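关于格劳劳（Grallau）手工学校

木工、皮具与装帧课程，面向成年学员

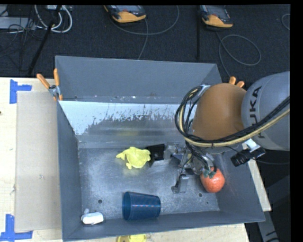 校刊第50期　第3页

格劳劳手工学校开设成年人的手工课程，分木工、皮具和书籍装帧三个方向。学校设在旧纺织厂区的二号楼，一层是木工车间，二层是皮具教室和装帧教室，三层是办公室和资料室。所有课程用中文授课，部分教材附有英文术语表。

学校最初只有一门周末木工课，租用的是厂区仓库的一角，工具大多从关闭的家具厂买来，其中几把刨子现在还在用。皮具课在第三年加入，装帧课再晚两年，起因是一批学员想给自己的笔记做封面，请来的老师留了下来，后来把课程扩成了三个学期。

课程安排

每个方向都分为入门、进阶和专题三级。入门班不要求基础，每班人数上限为12人。进阶班要求完成入门班或提交两件作品，由任课老师看过后决定。专题班每年的内容不同，去年开过燕尾榫抽屉、手缝公文包和线装书修补，今年计划开设小型折叠凳和盒装书套。

入门班每期共50课时，分十周上完。白天班上午九点半开始，晚间班七点开始。缺课可以在同一学期的平行班补，需提前一天联系办公室。超过三次未到又没有补课的，不发结业证明，但作品可以带走。

木工入门从磨刀开始。前两周的内容是凿子和刨子的研磨、直角的检查以及手锯的使用，第三周起做一只带盖的小木盒，最后四周做一件自选作品。带锯和平刨由老师操作，学员在进阶班接受安全培训后可以在老师在场时使用。电动砂光机入门班即可使用，须戴口罩和护目镜。

皮具入门的内容包括裁切、打斩、双针手缝和封边，作品是一个卡包和一个零钱包。植鞣革由学校统一采购，颜色以原色为主。学员自带皮料也可以，厚度在一毫米到两毫米之间比较合适，再厚的话边缘需要先铲薄，课上会讲，但花的时间较多。

装帧入门教裱布、锁线和硬壳精装，结束时每人完成三本空白册。装帧教室里有两台压书机，其中一台是老式铸铁的，比较重，挪动请找工作人员帮忙。

费用与材料

入门班学费为3000元，含基础材料和工具使用费。自选作品需要额外木料的，按购入价结算，榉木、白橡木和松木常备，胡桃木需提前两周订。专题班的费用在招生通知中单独列出。试听课每次199元，报名入门班后可抵学费。

开课前七天退课，全额退款；开课后至第二次课之前退课，扣除一次课的费用和已领材料的费用；之后不办理退款，可以转到下一学期，名额保留一年。

木料主要由派桑（Paisan）木业供应，到货后在一层料架上放置至少四周再使用。五金件来自乌斯泰蒂（Ustetti），合页和铜钉在办公室可以零买。装帧用的布和纸由几家小供应商提供，花色有变动，不能保证与样册一致。

场地

一层车间面积140平方米，有八张双面工作台，台钳高度固定，身高较高的学员可以向老师借垫脚板的反面用法说明，或者选用靠窗的两张高台。除尘管道在去年冬天更换过，现在每台机器旁有单独的阀门，用完请关上。

二层的两间教室之间有一扇推拉门，平时关着。胶水和染料存放在走廊尽头的柜子里，不放在教室内。三层资料室收有木工、皮革和书籍史方面的图书和旧期刊，学员可以在馆内阅读，图纸可以复印，书不外借。

学期之间，车间每周开放两个下午给已结业的学员，按小时收费，需要事先登记。开放时间不提供教学，有一位工作人员在场。下雨天木料进出较少，料架外侧的塑料帘会放下来，取料请走东侧的小门。

教师

学校现有九位任课老师，五位教木工，两位教皮具，两位教装帧。多数老师另有自己的工作室，因此班次时间在学期之间会有调整，以当期课表为准。新老师先作为助教跟完一整期入门班，再单独带班。

学员作品展

每年十月，学校在一层举办作品展，展出当年各班的作品。展览不设评奖，参展的作品由学员自己选，每人最多两件，附一张卡片写明材料和做法。展览期间车间停课一周。作品在展览结束后五天内取回，逾期由办公室代为保管到年底。

近两年的展览与罗利雷尔（Rollirell）书店合办，装帧班的部分册子同时在书店的橱窗里陈列。想出售作品的学员自己定价，学校不收取费用，也不代办交易。

校刊

校刊每学期出一期，刊登课表、专题班介绍、工具保养的文章和学员来稿。纸质版放在一层入口的架子上，可以自取。来稿以一千字以内为宜，做法类的稿件请附尺寸，尺寸一律用毫米。过期校刊存在资料室，前六期只剩装订本。

到校方式

从厂区南门进入，沿主路走到水塔后右转，二号楼在左手边。南门外有公交站，自行车可停在楼后的车棚。装卸木料的车辆可以临时停在北侧卸货口，不超过半小时。楼内有货梯，客梯目前没有，去三层办事有困难的访客可以在一层按铃，工作人员会下来。

办公室在开课期间上午九点至下午五点有人，晚间班有课时延长到七点半。报名、转班和材料订购都在办公室办理。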